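Chapter 3
Orbits and Ground Stations

A satellite in low orbit is visible from any one ground station for only a few minutes at a time. This chapter explains how such passes are predicted and how operators plan their work between them.

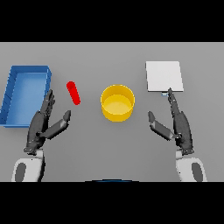 The main worked case is Jenesora, a small weather satellite with a period of 103 minutes, tracked from Paswood and Ovholm. Readers should first revise the laws of motion — see Chapter 2.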